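This section follows on from unpacking and assumes that your Hallano airer is standing on its own four feet, with the two side wings folded down and the transit straps taken off. If it is still in its carton, please go back to the section before this one.

## 4. Setting up the airer and drying your first load

We know that most people want to get a load of washing on as soon as they can, and we quite understand, but a quarter of an hour spent on the steps below will save you a good deal of fiddling later on. The Hallano is a gentle sort of appliance. It warms the air beneath the rails and lets the fan move it slowly upwards, so where you stand it matters nearly as much as how you load it.

### 4.1 Choosing a spot

1. Pick a level floor, well away from baths, basins and showers. Carpet is fine so long as the pile is short enough for all four feet to sit firmly.
2. Leave a gap of at least 40 cm between the airer and any wall, curtain or piece of furniture, and measure it with the wings up, as they come out further than you might expect.
3. Check that the lead reaches a wall socket without being stretched across a doorway.
4. Open a window a crack, or leave the door ajar if the weather is against you. The water in your washing has to go somewhere, and in a shut room it will go on to the windows.

> **Caution:** Do not use an extension reel with this airer. Do not place it under a shelf or a bunk bed.

### 4.2 Raising the wings

1. Stand at the end with the control panel and hold the top rail steady with one hand.
2. Lift the left wing until the strut drops into its notch. You should hear a click.
3. Do the same on the right.
4. Press down lightly on each wing with your palm. If it gives at all, lift it and let the strut drop again.

With both wings raised the airer measures 147 cm from tip to tip. If that is too wide for your room, you can use it with one wing down, though you should then keep the heavier things over the middle rails.

### 4.3 Fitting the Purier filter

The Purier filter catches fluff before it gets to the fan. One is supplied in the box, in a paper sleeve, and it is easily thrown out with the packing, so do have a look in the recycling if you can't find it.

1. Make sure the airer is unplugged.
2. Slide the cover on the underside towards you.
3. Drop the filter in with the printed arrow pointing up.
4. Slide the cover back until it is flush.

Rinse the filter under the tap every month or so and let it dry fully before it goes back – overnight on a windowsill does nicely.

### 4.4 Loading the rails

1. Spin your washing at the fastest speed the care labels allow. The airer is not meant for dripping clothes.
2. Give each piece a good shake and smooth it with your hands as you hang it.
3. Put shirts and blouses on hangers from the end hooks, and socks and smalls on the thin rails of the wings.
4. Fold thick jumpers over two rails so that the weight is shared.
5. Keep the total load under 35 items of ordinary size, or fewer if you are drying towels.

> **Note:** Never cover the fan outlet in the middle of the base, even with something light.

### 4.5 Choosing a programme

Turn the dial to one of the three settings and press the start button once.

| Setting | Best for | Running time |
|---|---|---|
| Low | Wool, silk, anything delicate | Up to 8 hours |
| Medium | Everyday cottons | 5 hours |
| Zaki boost | Towels and jeans | 3 hours |

The Zaki boost runs the fan at full speed and is noticeably louder, so you may prefer to keep it for the daytime. You can change your mind part of the way through by turning the dial, and the clock will start afresh.

### 4.6 Taking things off and putting them away

1. Wait for the green light, then leave everything where it is for ten minutes to cool.
2. Feel the seams, cuffs and waistbands, which are always the last parts to dry. Hang anything doubtful back up for another hour.
3. Spread each piece out on a bed or a large table and fold it while the creases are still easy to smooth away.
4. Unplug the airer, lower the wings and wipe the rails with a soft, dry cloth.

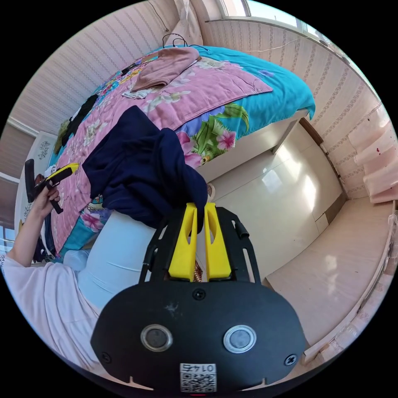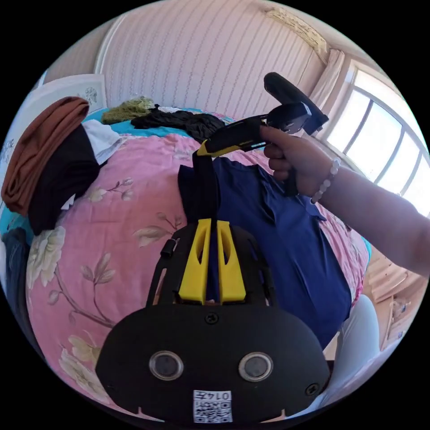 **Can I leave the airer running overnight?**

We would rather you didn't. Set it going when you will be at home and awake, and if the programme hasn't finished by bedtime, press the stop button and pick it up again in the morning. The clothes will come to no harm from the wait, provided that the window is left open a little.

For spare filters and replacement struts, please write to Hidgate at the address on the back cover, giving the model name and the colour of your airer.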